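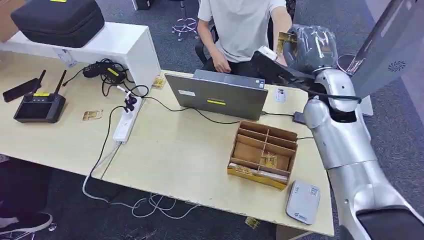

Shared desks fill up from the edges in. At Clumia, the office on the second floor of the Pladum building, people have worked without drawers since September, so whatever they need stays on top. A cardboard organizer with thin cardboard partitions does much of the work, holding cards in one compartment and paper in the slot at the front. The laptop gets the space beside it.

Cables are harder. The office tried clips for 11 days and gave them up — they came off whenever a desk was moved. A power strip within reach has lasted longer, and cases go up on the cabinet.

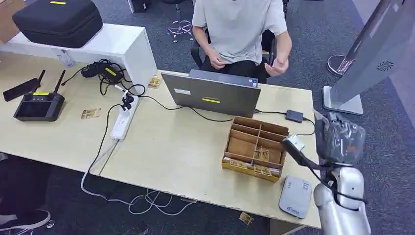
The white cabinet doubles as a shelf; the power strip stays on the desk.

Floors are the last job. Bags can stay under a desk until five, and the vacuum goes through after that, two evenings a week.

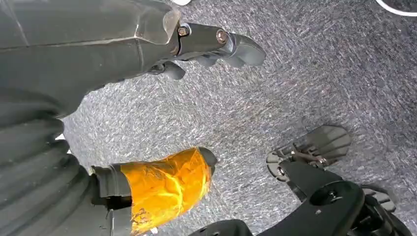

Low-pile carpet in speckled gray.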